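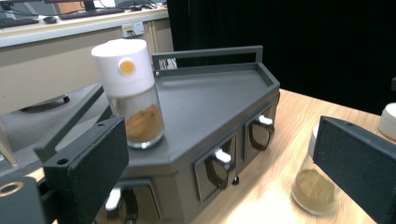
Home Opinion Reviews Newsletter About

The Patience Subscription

by Poppy Sugden

Skelon would like to rent me a robot that puts the jars away. The Fenska plan is 80 dollars a month, and for that you get two fingers with felt-like pads, a stand, and a phone number in case of feelings.

I've spent a month with it. I own a lot of jars of brown powder. Some are spices and one might be cocoa, and until now my filing system was smell. The Fenska doesn't smell anything. It wants every jar shown to it first, all of them, by me, at night, after dishes.

Then it goes to work, slowly, like a man defusing a pepper grinder. It took almost 2 minutes to move the cumin. I stood there the whole time with my arms out.

My neighbor Barry Tapley says I should be comparing it to the dishwasher. Fine. The dishwasher never asked me to confirm paprika.

I do like the grip. It has broken no glass, and I can't say that for the people I'm related to. But 80 dollars is a lot to pay to watch. I'd go as high as 30 – maybe 35 if it learned to wipe the lids.

14 shares | 2 comments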